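The Guest Room at Terna
by Aqeel Zaidi

My aunt claimed the room made people sleep until noon. I had heard her claim things before.
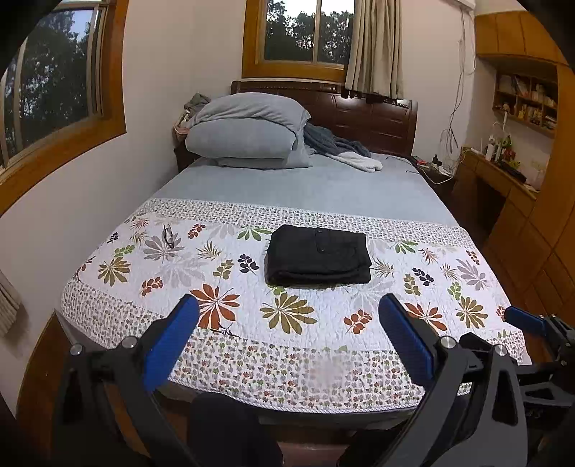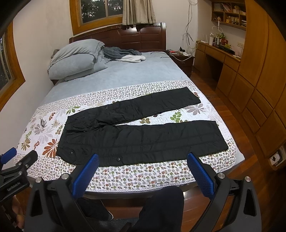
Londow, 8/29/21

She put it down to the leaves on the bedspread. A man from Cerero had told her they settled the nerves, and he had also sold her the bedspread.

"Lie down," she said. "You'll see."

I lay down. Trees outside, a curtain, the big wooden headboard behind my skull. I felt like someone lying on a bed at three in the afternoon.

"Anything?"

"My neck hurts."

"That's the nerves letting go."

I asked how many guests had slept until noon. She said eight. I asked for names. She came up with my cousin, who is seventeen and sleeps until noon in chairs, and after that she got interested in the curtain.

"You have to stop fighting it," she said, and shut the door.

I planned to give it two minutes, to be fair to her. When I opened my eyes the window was dark and she was calling that dinner had gone cold. I told her I'd been reading. She asked me what book.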